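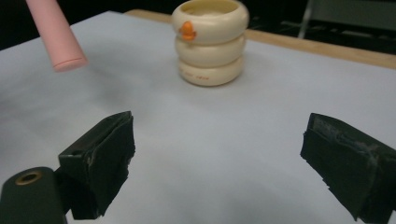

Sizing timber for a workshop shelf or rack

Most home-built shelving fails at the fixings or sags in the middle. Outright breakage of a board is rare. The notes below apply to softwood shelves carrying tools, tins and boxed stock in a dry workshop.

Span and depth

Stiffness depends far more on the depth of a member than on its width. Doubling the depth of a bearer makes it eight times as stiff; doubling the width only doubles it. Set bearers on edge wherever there is room. Boards laid flat should be supported every 405 mm if they are to carry paint or boxes of screws. Lighter goods will tolerate more.

Keep the largest knots out of the lower edge of a bearer, particularly in the middle third of the span. Where the board has a slight bow along its edge, fit it crown upwards.

Moisture

Timber straight from the merchant is usually wetter than the workshop. Stack it flat on battens indoors, with a gap between boards, for at least 10 days before cutting. Stock bought in November may need longer in an unheated building. A load left on damp timber as it dries out produces a permanent sag – turning the board over later is only a partial cure.

Fixings

Use screws in clearance holes through the upper piece and pilot holes in the lower. A 5 mm screw needs a pilot of 3 mm in softwood. Avoid driving screws into end grain where they will be in tension. If there is no alternative, glue in a cross dowel and screw into that.

Bolts should carry a washer on the timber side. Retighten them after the first heating season, as the timber will have shrunk across the grain.

We use cookies to remember your settings and to count visits. Accept | Manage choices

Simple load test

Vinzenz Hollenstein of Fokham suggests the following check before a rack goes into use. Stretch a thread between the two ends of the bearer and measure the gap at mid-span. Load the shelf to its intended weight, leave it overnight and measure again. A change of more than 1/254 of the span calls for an extra post or a deeper bearer. Unload and measure a third time. Any sag remaining should be noted in pencil on the underside, with the load used.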